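Sorting the Play Kitchen at the Kerkier Room

The play kitchen collection was reviewed on Sunday afternoon. It had not been gone through properly since the previous May, and the two storage boxes no longer closed. The review took 3 hours, including the washing.

All items were first brought out and laid on a white table, where duplicates and damaged pieces are easier to identify. Pieces with cracks, sharp seams or peeling paint were withdrawn. Of the small foods, 21 were kept. The Danano tea set was retired after long service, as the spouts had split.
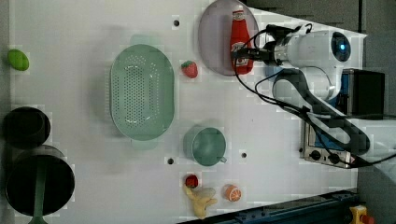 Cookware and pretend food on the white table, with the mint-green colander and mug near the middle.

The mint-green pieces remain the preferred set and will be kept together. The large oval colander is to be stored flat, with the mug beside it. The black pot and the pan with the dark green handle go on the lower shelf, where children can reach them without climbing.

Toy fruit presents a separate difficulty. Strawberries are small and tend to leave the room in pockets. They will now be kept in a lidded Åberg tub, together with the lime, the banana piece and the orange citrus half. The red ketchup bottle is too tall for the tub and has been assigned to the shelf with the plates.

Washing was done in warm water with a little dish soap. Items with holes were left upside down on a towel overnight.

A second shelf has been ordered from Prusanwood. It measures 800 millimeters across and should fit under the window. Labels will be added once it has been put up.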